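Bomico open day recordings: data card

Version of May 31, 2019
Maintained by the Brirnell reading group, which sent two of us to the open day and came back with a hard drive.

What this is

A small set of simulated kitchen episodes handed out at Bomico's open day. The demonstration was shown on a wall screen, with a presenter talking over it. We were told the set holds 2,941 episodes. The drive we were given holds 2,000. We asked about the rest in writing and have had no answer.

Everything is rendered. Bomico's leaflet speaks of "home robots at work", and a casual reader could take that to mean real homes. Please don't cite this set as evidence about real kitchens.

What the episodes contain

One arm on a fixed pedestal, one two-fingered gripper, one item of crockery per episode. Each episode is stored as two views, a room view and a close view near the gripper. The task label for the bowl episodes is "pick up the bowl", and the label is the same whether or not the bowl ends up anywhere.

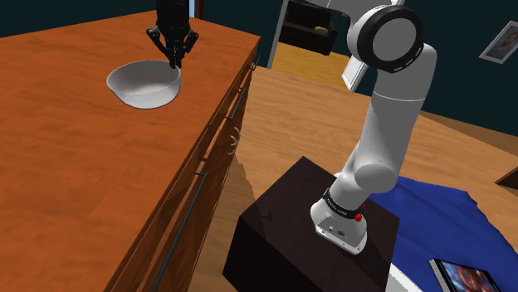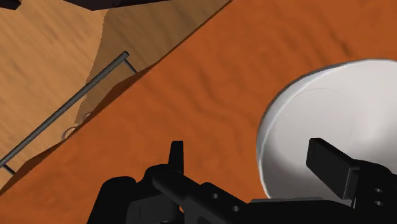

Bowl task, room view first, then close view. White bowl, black gripper, wooden top.

Known problems

The success flag is set by Bomico's own script, Grorivov, which was not on the drive. We watched 50 episodes by hand and disagreed with the flag on several. The presenter called these "edge cases". We would call them drops.

The two views are not time-stamped against each other. Don't assume that stills with matching numbers show the same moment.

Room layouts vary less than the talk suggested. Colours and clutter change a good deal, but the arm's starting pose hardly does.

No force readings are included. Claims made on the day about "gentle handling" can't be checked from this release.

What we'd use it for

Testing a loader, or practising labelling. Nearly 100 episodes are short enough to run through on a laptop over lunch. We would not train anything on it and then quote a score.

Files

episodes/ two views per episode
labels.csv task name and Bomico's flag
notes.txt our disagreements, by episode number

Still to do

Compare with the Thibodeau set, promised for December. Ask again for the script.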